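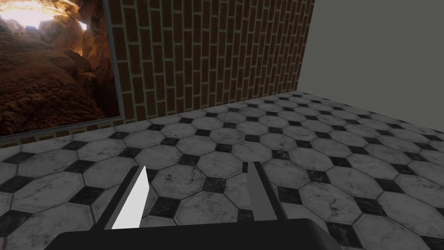
Slide 3. Simulated room, gripper open over the tile floor.

Talks > Andum project > Speaker notes
Search talks and notes
April, posted by the Andum data team

Start with the slide up and give people a few seconds to look. Say it is a rendered room. We change the walls, floors and pictures between rooms so the model doesn't learn one background.

Numbers next. We have 2,462 runs so far. 1,463 came from the Bamcombe setup, the rest from Virkholm. Each run is one person steering the arm from start to finish.

Point at the gap between the fingers. Nothing is held. We keep views like this in the set because the model has to know what an open, empty gripper looks like. Our first version had too few, and it kept closing on bare floor.

Mention the floor pattern. Small black tiles on a pale floor can look like objects to a weak model. Same with the cave picture on the brick wall, which has a lot of texture.

(Skip if short on time: labeling. We use 11 labels, down from a longer list that people applied in different ways. Two people label every run. If they disagree, it goes back in the queue.)

Next slide is the Peñalver test, 4 rooms the model has never trained on. Take questions after that one.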